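Cilari Household Budget Planner – User Guide
Section 5: Setting up your monthly budget

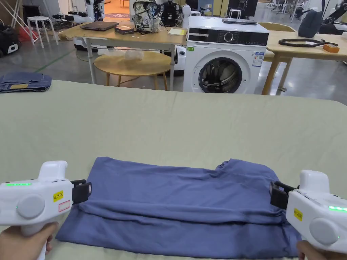
Before you enter any figures, have your last three bank statements and your most recent payslip to hand. Cilari works from take-home pay, so use the amount that reached your account and leave out tax and pension deductions. Spending is sorted into categories, and each item should go into one category only. A folded blue garment like the one on the green-covered table would go under Clothing, even if you bought it at a supermarket with the weekly food.

1. Open the planner and choose New Budget. Give it a name you will recognise, such as Household or Steltbridge flat.

2. Enter your monthly take-home pay in the Income box. In the sample budget this is 1,808.

3. Enter your fixed costs: rent or mortgage, council tax, energy, insurance and loan repayments. The sample budget has 900 here.

4. Enter an amount for each everyday category. If you are unsure, add up the last three months and divide by three.

5. Set a savings amount. You can start as low as 5 a month and change it later.

6. Choose Save. The Left Over line appears at the foot of the page.

Note: Annual bills, such as car insurance, go under Yearly Costs. The planner divides them by 12 for you – do not divide them first.

Note: If two people share a budget, add the second person under Members. In the sample these are Lise Wong and Joaquim Guerreiro. Each can add spending, but only the person who created the budget can delete it.

Caution: Choosing Reset clears every category in the current month. It cannot be undone.

Caution: If Left Over shows in red, your planned spending is more than your income. Reduce one or more everyday categories before saving again. Do not leave out a loan or card repayment to make the figures balance.

To carry unspent money forward, see Section 6.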